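Pledham evening talk - notes, V. Moldovan. 30 min max, leave time for qs

Start with the ceiling. Ask them to look up. Most people never do until a tube starts flickering.

Old Drandora workshop, our second room fit-out there. White paint on everything overhead, beams and all. Idalina Arruda wanted the beams boxed in, I said no, we argued for 2 weeks. Beams stayed. Tell the paint story if they're awake (skip if running late).

Lighting next. Keep it quick. Bright tube for close work, pendants further back - black ones, hung in a row. Adjoining room has a lower ceiling so recessed lights in there, anything hanging would catch your head.
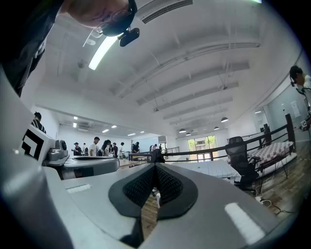 Air con vent - dark slats against white. Got more complaints than anything else in teh job. Idalina would of painted it. Say why we left it: filter has to come out every May and paint chips.

Wooden floor, mention the noise. Chairs scraping. Felt pads, cheap, do it first.

Costs slide. Cikex quote vs Anghel quote, dont read out the figures, just say Anghel were 94 pounds over and turned up on time.

Glare - if you wear glasses you notice a bare tube before anyone else does. Ask for hands up. Diffuser covers, pass the sample round and GET IT BACK.

Then questions. Idalina takes the wiring ones.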